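7 Inbetriebnahme und Pflege einer Greifzelle am Tisch

Lernziele

Nach diesem Kapitel können Sie
– den Aufbau einer Tischzelle mit Arm, Mehrfingerhand und Handgelenksensor beschreiben,
– die Reihenfolge beim Einschalten und Abschalten begründen,
– eine Kabelführung beurteilen und Mängel im Anlagenbuch festhalten,
– die Lage eines Sortierfachs neu einmessen.

7.1 Worum es geht

In Kapitel 6 wurden Arm und Hand getrennt betrachtet. Im Betrieb hängen beide zusammen, und die meisten Störungen entstehen an den Übergängen: am Flansch, am Stecker, an der Leitung, die über das Handgelenk läuft. Wer eine Zelle betreut, verbringt mehr Zeit mit diesen Stellen als mit dem Programm.

Als durchgehendes Beispiel dient die Übungszelle Flostow. Sie wurde im Lehrwerk Griltport aufgebaut und ist in ihrer jetzigen Fassung seit dem 1. Januar 2022 in Gebrauch. Der Arm greift Karten aus einem Fachraster und legt sie in andere Fächer um. Die Aufgabe ist klein, stellt aber hohe Ansprüche an die Einmessung: Eine Karte ist dünn, steht senkrecht, und das Fach lässt den Fingern wenig Platz.

Die Steuerung läuft auf einem tragbaren Rechner. Von ihm gehen die Befehle an Arm und Hand. Die Bildauswertung der Firma Murwood ist auf demselben Rechner installiert, benutzt aber einen eigenen Anschluss. Beide Verbindungen werden getrennt geprüft, auch wenn nur eine gestört ist.

7.2 Einschalten und Abschalten

Die Zelle wird immer in derselben Reihenfolge eingeschaltet: zuerst die Netzwerktechnik, dann der Rechner, dann der Arm, zuletzt die Hand. Wird die Hand vor dem Arm versorgt, meldet die Steuerung Fehler 262. Der Fehler ist harmlos, sperrt aber alle Bewegungen, bis er quittiert ist. Abgeschaltet wird in umgekehrter Folge.

Zwischen Arm und Hand wartet man, bis die Referenzfahrt beendet ist. Sie dauert bei der Zelle Flostow etwa 200 Sekunden. In dieser Zeit bleibt der Arbeitsraum frei. Wer am Tisch sitzt, hält die Hände auf der Bedienseite.

7.3 Das Fachraster einmessen

Das Raster ist nicht mit dem Tisch verschraubt. Es darf verschoben oder schräg gestellt werden, muss danach aber neu eingemessen werden. Dafür fährt man die Hand im Tippbetrieb über zwei gegenüberliegende Eckfächer und speichert jeweils die Position. Aus den beiden Punkten berechnet die Steuerung Lage und Drehung des Rasters. Alle übrigen Fächer ergeben sich aus der Teilung, die in der Parameterdatei steht.

Zur Kontrolle wird ein drittes Fach angefahren, das bei der Einmessung nicht benutzt wurde. Steht die Hand dort sichtbar neben der Mitte, ist meist einer der Eckpunkte falsch übernommen. Seltener stimmt die Teilung nicht – etwa nach dem Austausch des Rasters gegen ein anderes Modell.
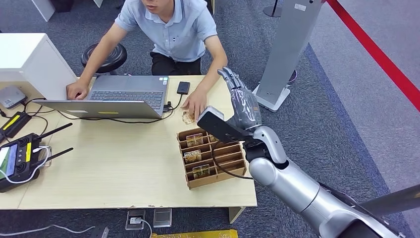 PRAXIS: KABEL UND ANSCHLÜSSE

Beim Einrichten stehen Rechner, Funkbedienung und Fachraster oft auf derselben Tischplatte. Leitungen, die quer über den Tisch laufen, sind für kurze Arbeiten zulässig. Für den Dauerbetrieb werden sie gebündelt und an der Tischkante befestigt. Adapter am Rechner verdienen besondere Aufmerksamkeit, weil schon ein leichter Zug am Kabel den Kontakt lockern kann.

Die Leitung am Handgelenk braucht eine Schlaufe, die für die volle Drehung reicht. Hängt sie zu weit durch, kann sie am Raster oder an den Karten hängen bleiben. Geprüft wird bei langsamer Fahrt, einmal in jeder Endlage.

Jede Änderung kommt ins Anlagenbuch, in Griltport auf Formblatt 463. Einzutragen sind die betroffene Leitung, der Grund der Änderung und das Ergebnis der Probefahrt.

Aufgabe 7.1
Das Raster wurde leicht gedreht und danach nicht neu eingemessen. Beschreiben Sie, an welchen Fächern der Fehler am stärksten auffällt.

Aufgabe 7.2
Entwerfen Sie eine Prüfliste für die Leitung am Handgelenk. Berücksichtigen Sie beide Drehrichtungen.

Weiter mit 7.4: Wartung der Fingergelenke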